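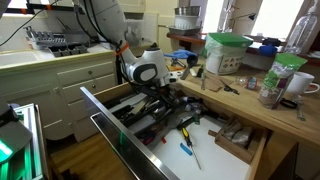
Luangrath
December

Datasets / Community Lending / Clistside Tool Loans

Clistside Tool Loans: Data Card

Summary

Clistside Tool Loans is a table of lending records from the Clistside tool library. Each row describes one loan of one item, from checkout to return. The release covers 632 catalog items, most of them hand tools for household repair, and is intended for teaching and for the study of shared-use services.

Contents

loans.csv: one row per loan, 9 columns
items.csv: one row per catalog item
sample.csv: the first 1,000 rows of loans.csv, for testing import scripts

The columns in loans.csv are loan_id, item_id, member_code, month_out, days_out, renewals, condition_out, condition_in and fee_waived. Files are comma-separated and encoded in UTF-8. An empty cell means that the desk did not record a value. It should not be read as zero.

Item categories

Categories follow the Bruvum shelf list used at the lending desk. Pliers, wrenches and screwdrivers are separate categories. Sets that are lent as a unit carry a single item_id, and the number of pieces is given in the field set_size in items.csv. An item that was replaced with an identical one kept its original number. Long service histories may therefore describe more than one physical tool.

Collection and processing

Loans were entered by desk staff in the Joltex circulation system and exported on Tuesday mornings. Duplicate entries were removed before release. Condition grades run from A (as new) to D (withdrawn for repair) and were assigned by eye. Grades given before the present form was adopted are less consistent.

Privacy

Names, addresses and telephone numbers are not included. Member codes were assigned at random, and the key has been destroyed. Checkout dates have been reduced to the month.

Known limitations

Renewals made by telephone are under-reported. Garden tools are absent, as they are lent from a separate store with paper records. Results should not be generalized to libraries that charge a daily fee.

Terms of use

The files may be copied and adapted for noncommercial purposes with credit to Clistside Tool Loans. Corrections should be sent to the lending desk with the loan_id of each affected row.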